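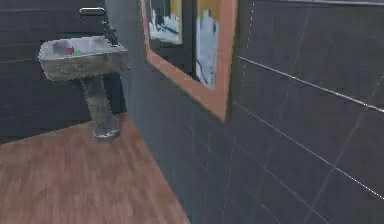

Dark gray tile in a small bathroom - live with it, paint it, or rip it out?

Posted by mudroommess in Memport Home Help > Bathrooms

Hi all, first time posting, long time lurker. We bought a house in Tania in April and I love pretty much everything about it except the main bathroom. It's long and skinny, and whoever had the place before us put dark charcoal tile on the walls. On the listing it looked so fancy! Living with it is another story. I brush my teeth in there at 6 in the morning and feel like I'm in a parking garage.

I got one quote for tearing out the wall tile and putting up something white, and it came to $2750 for labor, with tile extra. We do not have that lying around after closing costs (the water heater went the week we moved in, so that was fun). My sister-in-law says tile paint is great now and I should just roll it on over a long weekend. My husband says leave it alone, dark tile is classy and I'm just not used to it.

The floor is a brown wood-look and I don't mind it. I'm not replacing the toilet or the sink either, they work. So it's really the walls that bug me, plus the lighting, which is one ceiling light with a frosted cover that makes everybody look like they have the flu.

Things I'm wondering:

Has anybody painted bathroom wall tile and had it last? I mean last for years, with kids splashing. I've seen a million "one week later" posts and zero "five years later" posts.

If we keep the tile, is there a way to make it less of a cave that doesn't cost a fortune? I could probably talk us into spending $723, because that's exactly what's left in the house envelope. Yes, I keep an envelope.

And does running the floor pattern the long way make a narrow room look even narrower? Ours runs lengthwise and I've started to wonder whether that's part of my problem or whether I've been reading too many decorating blogs.

Thanks in advance, you folks talked me through a garbage disposal once without even knowing it.
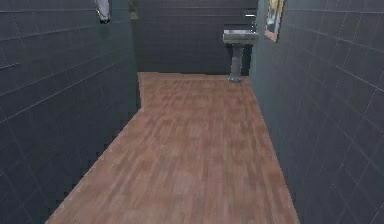
Replies

grout_and_about

Oh I have feelings about this one! I had charcoal walls in my last place for seven years and went from hating them to being kind of sad when we moved, so let me try to save you some money.

Start with the light. Please, before you touch one single tile. Take that frosted cover down and see what bulb is in there. Mine had a dim yellowy thing that I'm convinced came with the house. I swapped in a bright one marked 3000K and it was like somebody opened a door. Check the label on the fixture for the max wattage first, and if the bathroom fixture is old or looks crusty inside, just get a new one that's rated for damp spots. Then add light on the wall by the mirror, at face height if you can. Ceiling light alone puts shadows under your eyes and leaves the walls black. Dark tile soaks up so much light that you need more than you'd think, so don't go by whatever chart is on the back of the box.

Having somebody run wire for two sconces ate up most of my budget, so get a price on that before you go shopping. There are plug-in ones too, but I wouldn't want a cord near a bathroom sink.

Next thing is a big mirror. Bigger than feels normal. On a long skinny room I'd put it on one of the long walls so it bounces light across the short direction. I found mine secondhand with a chunky wood frame, sealed the wood with clear poly on the front, the back and all the edges, and it never warped.

White stuff also looks really good against charcoal, so lean on what you've got. 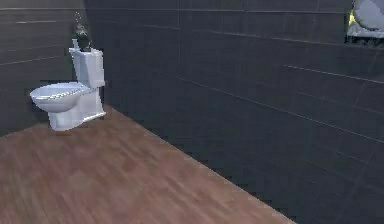

I used white towels, a white shower curtain hung right up near the ceiling, and a plain white shelf for the toilet paper and the kids' bath stuff. Paint whatever part of the walls and ceiling isn't tile in a warm white. A cool white next to charcoal went kind of blue on me and I had to redo it, which was a whole Saturday-type project I'd rather forget.

About the floor, leave it! Lengthwise makes the room look longer, sure, but crosswise can get choppy with all those little rows. And you said you like it. Wood tones warm up gray like nothing else. I'd repeat the brown once or twice up off the floor (a frame, a stool, a tray) so it looks like you meant it.

On paint, I tried it on a backsplash and it was fine for a while and then chipped behind the faucet. I wouldn't do it on a wall that gets splashed every night. But that's me and I'm hard on things.

beigebandit2

just paint it. we did ours with the two part epoxy kind, sand first, smells awful so open everything. looks fine. dont use the cheap roller, it sheds

tubsandtrim

I used to set tile for a living and I agree with most of the first reply, so I'll only add the bits I didn't see.

Epoxy tile paint can hold up okay on a dry wall. It has trouble in three places: the shower, the grout joints, and anywhere the caulk meets it. Prep is nearly the whole job. Degrease, scuff sand, rinse, let it dry a full day, and take the old caulk out before you paint. If there's any sealer or soap film left on there it'll peel in sheets. And once it's painted there's no good way back, so try everything else first.

The thing I'd look at is your grout. People fixate on tile color, but the lines matter a lot. Light grout on dark tile gives you a grid you notice from across the room, and in a small bathroom that can get busy. Matching dark grout calms it right down but makes the wall one big dark block. Neither one is wrong.
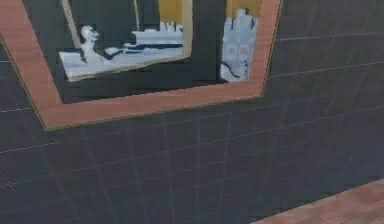 Thin light grout lines on charcoal tile, beside a wood frame.

If the lines are what's bothering you, grout colorant is cheap and you put it on with a small stiff brush. I've used the one from Sotadeo and it was easy to work with. Do a patch behind the door first and leave it a few days. Go in small areas and wipe the tile faces before it sets up, or you'll be scraping haze with a plastic card all evening. Ask me how many evenings.

Cleaning matters too. Dark tile shows soap film and hard water worse than any other color, and a filmy wall looks dull and flat. Use a pH neutral cleaner and dry it with a microfiber cloth. Skip vinegar until you know what you've got, it'll etch some kinds of stone and it's not kind to grout.

And if you do end up tearing out someday, get more quotes. Ask each one whether wallboard repair is in the price, because the board usually comes off with the tile. The counter guys at Kostiuk lent me sample boards for free when I was doing a job out that way, so see if a tile shop near you will do the same. Prop them up in the bathroom at 6 in the morning, since that's when you're in there.

mudroommess

Thank you all so much!! I took the cover off the ceiling light tonight and there were two sockets in there and only one bulb. One! Put 3000K bulbs in both (checked the label, we're good) and my husband came in to ask what I'd done. I'm going to get a price on the sconces and look for a mirror, and I'm putting the paint idea on hold. Sister-in-law has been informed. Does the grout colorant need a sealer over it after, or is that it?

tubsandtrim

Most of them seal as they cure, so you're done. Read the bottle, though, and keep the shower off for as long as it says.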